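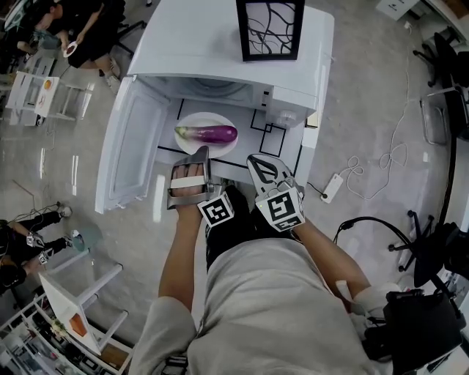
It was slower than doing it by hand, one of the operators had written in the comments column, and the person reading the column would know this if that person had ever warmed a lunch.

The Office of Workplace Transition, Wullura Division, entered the comment in the register under General Remarks and assigned it a reference. A response was due within 25 working days. The Office had met this standard without exception since the closing of the kitchens, and it intended to meet it again.

The facts were not in dispute. In July the Pritov Company had ended meal service by hand at its Wullura plant and transferred 69 members of the kitchen staff to the demonstration hall at Nasution. No position was lost. The letter sent to each employee said so in its first paragraph and again in its third. The staff would go on handling food, dishes and appliances during the same hours and at the same rate of pay. The difference was that they would handle them with grippers, one in each hand, and that the record of their movements would be used to instruct Pulik, the system that was to run the kitchens when they reopened.

The Office had prepared a guide for the transfer. Section 4 dealt with the grippers. Employees were to open and close the jaws smoothly, to keep the marker cubes uncovered, and to complete each action as they would at home. This last phrase had been the subject of several requests for clarification. One employee asked whose home was meant. Another reported that at home she did not put an eggplant in the microwave whole, and asked whether she should do it the way it was written or the way it was done. The Office replied that the task sheet prevailed.

On receipt of the comment, the Office sent a transition officer to Nasution to observe one full shift. The officer had written Section 4 and had not previously been inside the hall. A chair was provided.

The officer's notes for the morning were orderly. They recorded that the operators knew the sheet well and seldom looked at it. They recorded that conversation was permitted and took place. The operators spoke of bus times and of a daughter's wedding, and their hands continued during this. When a plate went down too hard, the operator set it down again more softly, without being told, and a second operator at the next station said that the first one would have been fine.

By late morning the notes became less regular. The officer had written that an experienced cook approached a plate from the side, and that a new one approached it from above. The officer had underlined this. Further down was a list of questions that did not correspond to any section of the guide. How does she know it will roll? Why does he wait before he lets go? Who taught them to turn the stem away?

At the noon break the officer asked the last of these aloud. The operators considered it. They had worked in the same kitchen at Wullura, and the head cook there had wanted the stem turned away so that a person reaching in without looking would not take hold of the wrong end. The head cook had retired 2 years before the transfer and had never worn a gripper. The operators had not thought of it as a rule. Pulik, according to the technical summary for the quarter, had begun to turn the stem away in 50 of its trials, and the summary listed this under Unexplained Preferences, with a recommendation that it be corrected.

The officer asked for a turn.

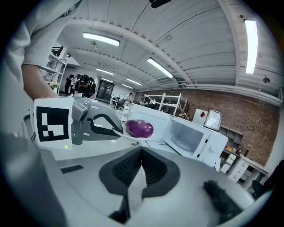

There was no provision for it in the guide, and none against it. The shift lead fastened the straps and adjusted them once. The officer was instructed to put the item on the plate and bring the hands back to rest. The first attempt was recorded as incomplete. So was the second. On the third the item reached the plate and went over the far side of it, and the operator at the next station said to go in lower and not to squeeze so early, and to breathe out. The officer went in lower. The shift lead marked the fourth attempt as complete and asked whether it should be kept with the others. The officer said that it should not, and then, after some time, that it could be.

The officer worked the rest of the afternoon and did not take further notes.

The response to the comment was issued on the twenty-fourth working day. It acknowledged that the method was slower than doing it by hand. It thanked the operator for the observation and stated that the Office had no evidence to the contrary. It advised that the words "as you would at home" would be removed from Section 4 and replaced with "as you were taught, or as you have found to be best," and that a space would be added to the task sheet for operators to say which of these it was, and from whom they had it.

A separate letter went to the technical group. It asked that the turning of the stem be left as it was. The technical group replied that the behavior added about a second to each placement, and that at full service this would amount to a measurable cost. The Office confirmed that it had read the figure. It repeated the request and attached a page signed by the operators of both shifts, on which someone had drawn a plate, a hand, and an arrow.

The matter was placed before Pritov management and is still open. Section 4 has been reprinted. In the first week the new space on the task sheet was left blank by nearly all operators. In the second week a few entries appeared, most of them one or two words. My mother. The old kitchen. Burned myself. One sheet had been filled to the margin and continued on the back, in small handwriting, and concerned the correct way to carry soup. No soup task is currently scheduled at Nasution. The Office has forwarded the sheet and requested one.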